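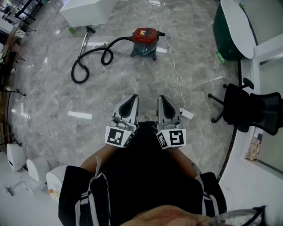

Desemmont Community Print Fund sells one thing: a set of note cards made from work by people in its evening art classes. The set costs $20. The fund's production coordinator spoke with us on 5 May 2023 about how the money is handled.

"We printed 670 sets last November," the coordinator said. "Jallo did the offset work and the trimming. We paid for the plates separately, so a reprint costs less per set than the first run did."

Of each sale, $4 goes to the artists as a licensing fee, split evenly among those whose work is in the set. The rest covers stock, envelopes and postage first, then class materials.
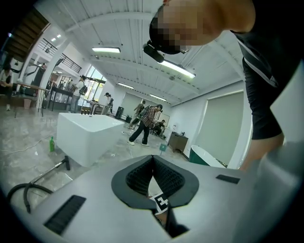 Paper was the main variable. The fund tested an uncoated sheet from Barros and found that ink from a ballpoint pen dried on it without smearing. "Coated stock holds color better, but people have to be able to write on the inside. We accepted a slightly flatter blue."

Unsold stock stands at 205 sets, stored flat in sealed cartons. Shops in Clilport take them on consignment and report sales once a month. Orders by mail are packed on Fridays.

Asked about a calendar, the coordinator said the fund had priced one and dropped it. "A calendar loses its value in January. Cards can be sold the next year at the same price."

Submissions for the next set are open to anyone enrolled in a class. Scans must be supplied flat, uncropped and without color correction.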